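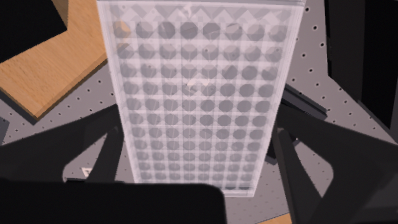
Onsri-sur-Mer : le sentier du phare rouvre, et le quartier des Pêcheurs retrouve ses promeneurs

5 janvier 2025 – par Gilles Le Goff

Ils étaient nombreux, bonnet sur les oreilles et thermos sous le bras, à attendre l'ouverture de la petite barrière verte, au bout de la rue des Cordiers. Après 6 mois de travaux, le sentier du phare est de nouveau accessible sur toute sa longueur, et l'on peut enfin rejoindre à pied la plage de Dosberg depuis le vieux port sans faire le grand détour par la départementale. Les habitants l'attendaient, les commerçants aussi, et il faut bien dire que même les agents immobiliers du coin avaient le sourire.

Le chemin avait été fermé au début de l'été, quand une partie du talus s'était affaissée juste sous le belvédère. Il a fallu consolider la pente, reprendre 355 mètres de garde-corps et refaire les marches, dont certaines dataient des grands-parents de ceux qui les empruntent aujourd'hui. La passerelle du ruisseau, elle, a été confiée à la maison Tatwood, qui l'a posée en octobre entre deux coups de vent.

Pour Hülya Sezer, qui tient l'agence Trirker sur la place de l'Église, la réouverture compte beaucoup pour le quartier des Pêcheurs, ces ruelles de maisons basses où l'on s'installe pour la vue et où l'on reste pour les voisins. « Quand je fais visiter une maison là-haut, je commence toujours par le sentier, raconte-t-elle. Les gens marchent un peu, ils voient la mer, ils entendent les cloches, et ensuite on parle de la cuisine et de la toiture. Cet été, il fallait tout faire en voiture, ce n'était pas pareil du tout ! »

La commune compte 3000 habitants à l'année, bien davantage aux beaux jours, et la question du logement revient à chaque réunion publique. La mairie promet qu'elle sera abordée avec le nouveau plan d'urbanisme, dont le projet peut être consulté à l'accueil aux heures habituelles. Une chose est déjà arrêtée : aucune construction nouvelle ne sera autorisée le long du sentier, côté mer.

Chanida Somboon, installée depuis peu avec ses deux enfants dans l'ancienne maison du sémaphore, n'avait encore jamais vu le chemin ouvert. Elle l'a parcouru deux fois dans la matinée – une fois pour la promenade, une fois pour retrouver un gant.

Le stationnement reste gratuit au vieux port jusqu'au printemps. Les chiens sont admis en laisse et les vélos doivent être tenus à la main sur la passerelle.

Commentaires (3)

Tsz-kin Chung
Très belle balade ce matin avec mes parents, merci aux équipes. Attention aux marches du belvédère, ça glisse un peu.

Marée basse
Et le banc du haut, il revient quand ? On y était si bien pour le coucher du soleil...

Somkiat Kamolrat
@Marée basse : j'ai posé la question en mairie, il est en réparation et sera remis avant Pâques.

Nous contacter | Mentions légales | © La Gazette d'Onsri | Haut de page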